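4. Preparar la celda Bemura para el turno

Con la celda en marcha, colocar y recoger teléfonos deja de ser la parte pesada de la jornada. En el taller de Herna, quien antes pasaba la tarde moviendo terminales ahora decide el orden de trabajo, revisa los casos dudosos y enseña tareas nuevas a los brazos - ¡y se nota al llegar a casa!

1. Compruebe que el interruptor general está en 0 y que no queda ninguna herramienta dentro del recinto.
2. Revise el apriete de los 2 brazos sobre el perfil de aluminio.
3. Coloque los teléfonos al alcance de las pinzas, separados entre sí lo justo para que entren los dedos.
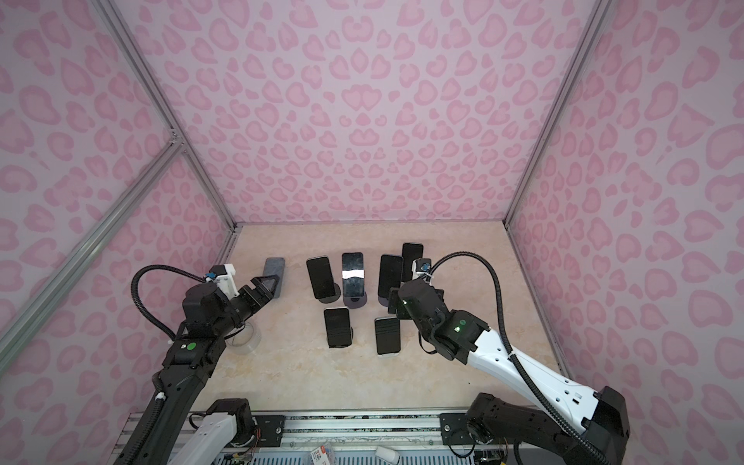
4. Conecte la alimentación y espere a que el programa Indiron muestre "Listo".
5. Ejecute el primer ciclo a 200 mm/s. Si todo va bien, suba después hasta 900 mm/s.

PRECAUCIÓN: no meta las manos en el recinto con los brazos alimentados, aunque estén quietos. Use siempre la parada de emergencia antes de recolocar un teléfono.

Nota: cualquier persona del turno puede detener la celda sin pedir permiso. Las paradas no cuentan en la valoración de nadie.

Nota: cada 2000 ciclos, limpie los dedos de las pinzas con un paño seco y anote la revisión en la hoja Steiner. Los cambios de tarea se explican en el apartado 5.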